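The Rec Room at Starklow: Things People Ask Me
Last updated Sun 4 December

Hi! I look after the bookings for the rec room, and I get the same handful of questions over and over (which is fine, I like the emails), so I've put my answers in one place. If yours isn't covered, write to me at the desk address and I'll add it.

Can I just walk in, or do I need to book?

Walk in! The room is open to everybody in the building whenever the front door is unlocked. You only need to book if you want it for yourselves, like a birthday or a card night. Bookings open in February for the spring and they go fast, so don't sit on it if you have a date in mind.

How many people can come to a party?

I say 30 at the very – sorry, no, I've been told to stop making up my own limits. Ask me and we'll look at what you're planning. A sit-down dinner and a ping pong afternoon are two very different crowds.

Where do the remotes live?

On the shelf, please please please. Most of the messages I get on a weekend are about a missing remote, and nine times out of ten it went home in somebody's coat or got shut in with the tablecloths. If you've moved one to change the channel, put it back up before you go.

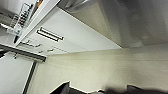

Same goes for spare batteries. Take what you need and drop me a line when you've used the last pair, so I can get more in. I can't tell from my couch that they've run out!

Can I use the kitchen things?

Yes, all of them. Colanders, bowls, serving spoons, whatever you find. Wash what you used, dry it, and put it back somewhere sensible. I'm not fussy about which shelf, I just don't want to find pasta stuck to anything on Monday morning. And if you bring your own dishes, put your name on the bottom with a bit of tape – I have a whole box of orphaned lids by now.

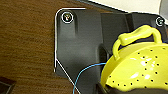 Stanisława Chmielewska wrote in to ask whether we could keep the big colander out on the counter during the soup lunches, and yes, let's do that. She also wanted me to remind everybody that the sharp knives get washed by hand, and I'm very happy to pass that on.

A door is hanging crooked. Should I fix it?

If it's one loose screw and you have a screwdriver and a steady hand, go ahead and snug it up. Gently, though! Wood only forgives so much, and once the hole is stripped the screw will spin forever. For anything worse than that, leave the door closed if it'll close, stick a note on it, and tell me. Send a close-up of the hinge if you can, with the screws showing, and I'll take it along to the hardware store so I come home with the right part for once. 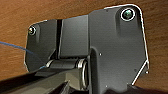

Please don't oil anything without asking, either. We had a well-meant squirt of something on a hinge last winter and I was wiping drips off the wood for a week. If it squeaks, let it squeak until I get there.

Is the ping pong table free for everybody?

It is. No sign-up and no fee. We ask you to keep games short when others are waiting (first to 11, then swap) and to leave the net up when you finish. Bring your own paddles if you're picky. Lost balls have a way of rolling across the carpet and under the long bench, so have a look there before you ask me for more.

Can we move the tables?

The yellow ones, yes, with two people, and lift them, don't drag them over the carpet. They need to go back end to end along the bench when you're done. I'd leave the ping pong table where it is unless you've talked to me first.
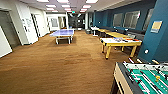 Mieczysław Piątek thinks we should have a proper ping pong evening every other week, with a ladder and a little prize, and he's offered to draw up the list. I'm all for it as long as it doesn't bump the quilters. If you'd like to play, tell either of us which evenings suit you.

Can I leave a half-finished puzzle or project out?

Overnight, sure. Leave a note with your name and apartment number (mine is 213, if you want to slip things under the door). After that I'll pack it up as carefully as I can, but I can't promise every piece of the sky will make it into the box.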